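Ticket: Household stock list not syncing between phones
Product: Wakent pantry app (Android), with Kutar label printer
Opened by: Hafþór Grímsdóttir
Handled by: Bilal Hijazi
Status: Solved

Hafþór wrote:
Hello! First off, I love this app and have got the whole house using it. Since the February update, though, anything I add on my phone stays on my phone. My sister's list stopped at 100 items and won't go any further. The labels still print beautifully, but the "use by" line comes out blank on everything new. I've signed out and in again, restarted both phones and turned the wifi off and on. No change.

Bilal replied:
Thanks for such a clear report, that saves us a lot of back and forth! Could you tell me which shelf the stuck items are on, and whether any of them have names that aren't in English?

Hafþór wrote:
They're all on the shelf I called "Ninik", after the shop where we buy our snacks (wonderful place, I always come home with far too much). And yes, plenty of Chinese names! I type them in as they appear on the packet. Sliced bread and a Snickers, both on the list:
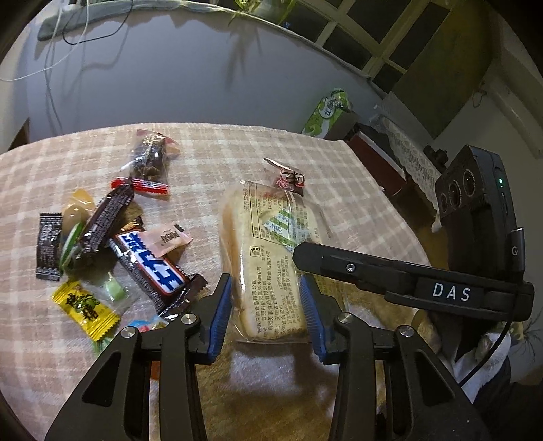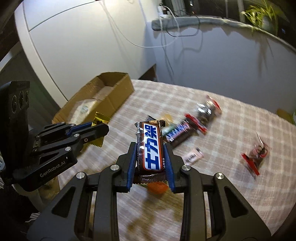 Bilal replied:
Brilliant, I think we're on to it. The free plan lets you have 100 items on a shared shelf, and the update started counting finished items as well as live ones. So your shelf is full even though the screen says otherwise. Please try this:

1. Open the Ninik shelf and tap the three dots.
2. Choose "Show finished".
3. Select everything older than 30 days and tap "Clear for all members".
4. Pull down to refresh, on your phone first and then on your sister's.

Hafþór wrote:
Steps 1 to 4 done and the lists match again! My sister cheered from the kitchen. The date line on the labels is still blank, though.

Bilal replied:
Lovely, one down. The label problem is separate. The new template, Moser, reads the date from a different field, so go to Settings, Labels, Template and pick "Moser (long date)". Then print one test label before you do a batch. Chinese names are fine in either template, so please keep typing them in just as you have been.

Hafþór wrote:
Printed 7 labels in a row and every one has its date. This is fantastic, thank you! Could I put in a request for a warning when a shelf is nearly full? I would have spotted it straight away.

Bilal replied:
Great idea, I've passed it to the app team with a link to this ticket. Closing now, but reply any time within 30 days and it will reopen by itself.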